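Week 5 handout: why we grade grasps in simulation before anyone touches the real arm

Notes by the course tutor, tidied up 21 February 2020

Last week I ran out of time halfway through the bit on scoring, so I'm picking it up there. If you missed it, the short version is that we had a planner proposing grasps and no decent way of saying which of them were any good. Counting "it picked the thing up" against "it didn't" gives you one bit per try, and you need an awful lot of tries before one bit tells you anything.

The method we're going to use is the one I've been calling Kostier (it's the name of the code folder, so you'll see it everywhere). The idea is dead simple. Take a proposed grasp, then shake it. You nudge the object's position a little, turn it a little, change the friction a little, and run the same grasp again in the simulator. Do that 20 times. A grasp that survives most of the nudges gets a high score, and one that only works when everything is exactly where the planner thought it was gets a low one. So now each proposal has a number between nought and one, and you can rank them, plot them, train on them, whatever you fancy.

The rooms come from the Turus set. Bedrooms mostly, with a few kitchens. I like the bedrooms best for teaching because a bed is such a rotten work surface! A tabletop is flat and hard and you know its height. A blanket has folds, and the folds are where the method earns its keep.

The other reason I like them is that the objects are awkward. Boxes and cylinders are fine for the first exercise, but the planner finds two flat parallel sides and off it goes, and you learn very little. Lumpy things with no obvious pair of faces are much more interesting. Have a look at the surface on this one and ask yourself where you'd put two fingers.

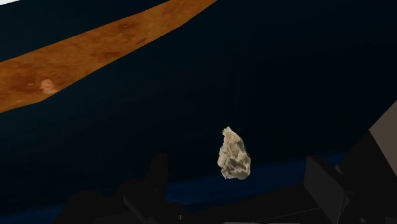
Fig. 1. A faceted, stone-like object in a close view, with parts of the gripper in the foreground.

My own answer, the first time I tried, was to go across the widest part, and I'd guess most of you will say the same. The trouble with the widest part of a wedge is that the sides slope. Squeeze on sloping sides and the thing wants to squirt out towards the thick end or the thin end, depending which way the slope goes. On paper you can check this with the friction cone (see the week 3 notes, and please do reread them, a lot of the homework went wrong there). Draw the line between the two contact points. If that line sits inside both cones, the grasp can hold. If it's outside either one, it can't, however hard you squeeze.

That's the paper version. With a bumpy surface the contact normals jump about from one facet to the next, so a grasp can pass the test at one spot and fail it a hair's breadth away. Which is exactly why we do the shaking. The cone test tells you about one pair of points — the shaking tells you about the neighbourhood.

A word about how I set up the nudges, as several of you asked. Position gets moved sideways only, never up or down, or you end up with objects buried in the blanket and the solver throws a fit. Rotation is about the vertical axis. Friction is drawn fresh each time. I keep the random seed in the log file along with the grasp, and so should you. I once lost a whole August to a result I couldn't reproduce and I'm still cross about it.

Now for the result, such as it is. I took 2000 proposed grasps from the planner and scored every one of them. Of those, 274 came out above the cut-off we use for "safe to try". I was a bit shocked by how few that was. The planner itself had been quite happy with the lot of them, mind you, and gave plenty of the bad ones glowing marks. So if you take one thing into the lab with you, let it be that the planner's own confidence and the shaken score are different numbers, and they often disagree.

When I went back through the low scorers, a big group of them had one thing in common. The fingers came in from above over a small object lying on soft, folded ground, and the plan had been made as if the ground were flat. In a fold, you've got fabric on either side of the thing you're after. The fingertips meet the fabric first and the fingers close on cloth, or they stop too high and close on nothing much. Thin, pointed objects suffer most, as there's so little height to grab.

For the exercise I'd like you to work with this kind of set-up: arm over the bed, gripper pointing down, fingers slightly open, and a small pale object lying in a shallow fold.
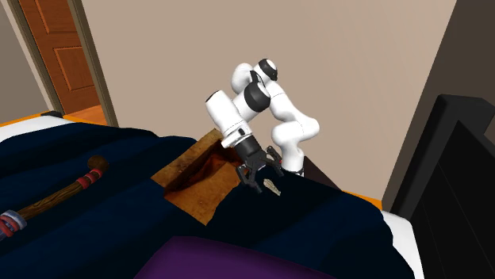 Raudsepp wrote in after reading the draft of these notes to say that the score is too kind to top-down grasps, because sideways nudges alone will never show you a fingertip catching on a ridge; you'd want to vary the height of the cloth as well, and until you do, the 274 should be read as an upper limit.

I think that's fair, and I haven't got a good reply yet. Varying the cloth means settling it again before each run, and that's slow. One halfway house would be to keep a small stack of pre-settled blankets and pick one at random for each nudge. If anybody wants that as their project, come and see me, it's a nice size for one.

What to hand in

Pick one object from the Turus bedrooms, not a box. Propose grasps with the planner, using the settings in the Kosico config file as they stand. Score them with 20 nudges each. Then give me a scatter plot of planner confidence against shaken score, and a paragraph on the worst disagreement you found, with a sketch of the contact points and the cones drawn in. Hand-drawn is fine.

Please don't tune the cut-off to make your plot look nicer. I can tell.

Reading for next time is the chapter on soft contacts. Skip the proof in the middle, we'll do it together on the board.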